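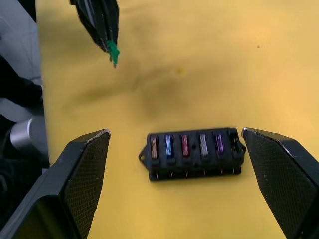
Ticket 546: Postal canvass list prints constituents twice
Queue: Constituency Systems, Manesdale
Status: Resolved, monitoring
Owner: Eckhard Oltmanns

Reported fault
The Jaltwood ward office ran the mail merge for the candidate's reply letters and got 111 more letters than there are names on the correspondence register. Duplicates carry the same address but a different salutation, e.g. "Dear Mrs" on one and "Dear Councillor" on the other. Printing stopped at 14:20. No letters posted.

Environment
Okow casework client, current release. Merge template "Manifesto reply, short". Register synced nightly from the Weidemann contact database.

Steps taken
1. Re-ran the merge to file instead of to the printer. Same total, so the printer queue is ruled out.
2. Exported the register and sorted by address. No duplicate rows.
3. Exported the merge source. Duplicates present. The fault lies between the register and the merge source.
4. Checked the sync log. The nightly job timed out after 30 seconds and was retried. The retry wrote to the merge source without clearing the first attempt.
5. Compared the salutation fields. The first attempt used the old title table, the retry used the new one. 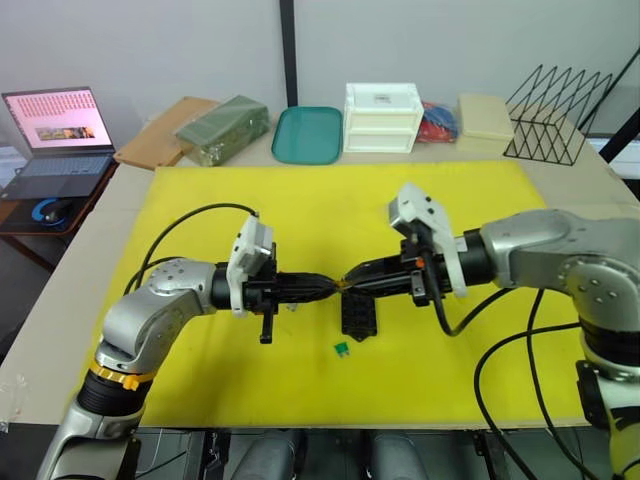 6. Raised the timeout and set the job to empty the merge source before each write. Ran the sync by hand. Totals now match.
7. Asked Jaltwood to merge a small batch. Seven letters requested, 7 produced, salutations correct.

Comment from Jaltwood office
Batch is fine. One letter is addressed to a former councillor under the old title. Is that the same fault?

Reply, E. Oltmanns
Separate matter. The title is wrong in Weidemann and will need editing there. Please do not correct it in Okow, as the nightly sync will overwrite the change.

Outstanding
Old title table is still loaded. To be removed once the by-election mailing has gone out. Leaflet delivery lists use the same source and have not been checked. Manesdale to compare them with the ward totals before the next print run.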